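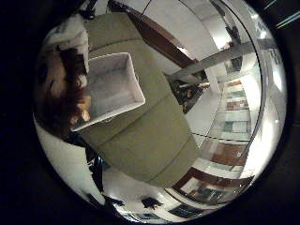 SPEAKER NOTES / SESSION 2: AUTOMATION ON THE FLOOR

Slide 1. Leave it up while people sit down. Introduce myself: Panya Klinhom, process engineering, Jokell. Talk runs to the break, questions at the end.

Point to the white open box on the green padded surface. One corner of it hangs over the edge. Ask the room how they would pick it up. Most will say by the wall, from above. Then point to the person at the left, face toward the box. A work cell has to handle both: the tray and whoever is next to it.

Slide 2. Background. Chuensuk site, packing and returns. 2,749 tray moves in the May log, all by hand before the change. Trays are light. The load on staff came from repetition and from walking between stations.

Slide 3. What was automated. Tray pickup and transfer only. Sorting stayed manual. Flistex supplied the arm, Jetex the wrist camera and the software. Mention that a wide lens bends straight edges, so box walls near the rim need correction before the grasp point is computed. Skip the math unless asked.

Slide 4. What changed for people.
Walking went down. Standing in one spot went up, and we had complaints about it within the first month. Mats and a seat were added.
Two packers moved to exception handling: overhanging trays, stacked trays, trays with soft contents. Pay grade was reviewed after the move. It should have been done before.
Surachet Intarasuk rewrote the shift handover sheet. It now has a line for stops and who cleared them. Show the sheet, 7 lines total.

Slide 5. Limits. Almost 1,000 stops logged in the trial. Largest group: a person reaching into the cell to straighten a tray. Staff read a crooked tray as their job. Training was changed to cover when to leave it alone.

Slide 6. Open items. Noise at the transfer point. Break rotation when one operator covers two cells. Target of 3,000 moves per month not yet agreed with the shift leads.

Take questions. Handover sheet copies are by the door.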